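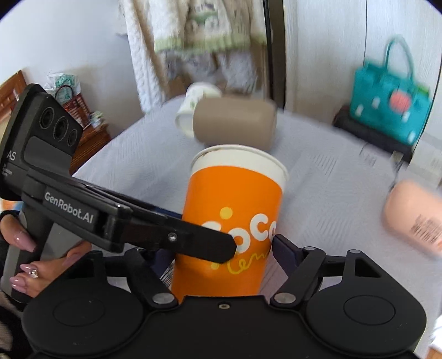 Loltska Lectern 9 Review: A Portable Speaker Timer for Talks and Panels

Reviewed by Patricio Gallardo
5th January

The Lectern 9 is a countdown timer for people who speak in front of audiences. It consists of a display that sits on the lectern or the floor, a pocket remote for the moderator, and a setup program for Windows and Mac. I used it at 14 events, mostly keynotes of 45 minutes and panels of an hour, in rooms from a library basement to a hotel ballroom.

Display

The digits are white on black and turn amber, then red, at two points you set yourself. From a standing position I could read them without glasses with the unit on the floor in front of the stage. Brightness has nine steps. Step four was enough indoors. The top step throws light on the speaker's chin in a dark hall and shows up in recordings.

The viewing angle is narrower than on my old Grirnident. A speaker who walks the full width of a stage will lose the digits at both ends. Two displays can be paired to one remote, and for wide stages I would budget for the second.

Remote

Start, pause, add a minute, take off a minute, message. The message button sends one of six stored lines, such as "Repeat the question" or "Slow down." Text is limited to 24 characters. The buttons are raised and far enough apart to find by feel. Range was fine everywhere except the ballroom, where the signal dropped twice from the sound desk. The display kept counting both times, but it ignored the added minute until I walked forward.

Software

Setup is over USB only. You build a program as a list of segments, name each one, and load it to the display. Tutport, the conference host I work with most, sends its running order as a spreadsheet, and the import handled it after I removed the merged cells. A 162-row file took under a minute. There is no undo. Firmware 991, released in August, fixed a fault where a paused segment lost its amber warning, so check the version before first use.

Battery

The display ran a full conference day at step four with some left. At the top step it quit during the last panel. It charges over USB-C and runs while charging. The battery can't be replaced by the user.

Compared with the Pelupessy

The Pelupessy stage clock has a larger face and a wired remote that never dropped out. It also needs a wall outlet and its own case. For a fixed hall I would install the Pelupessy. For a speaker who travels, the Lectern 9 fits in a laptop bag and sets up faster.

Good: readable digits, stored messages, simple remote
Bad: narrow viewing angle, no undo, sealed battery
Rating: 4 out of 5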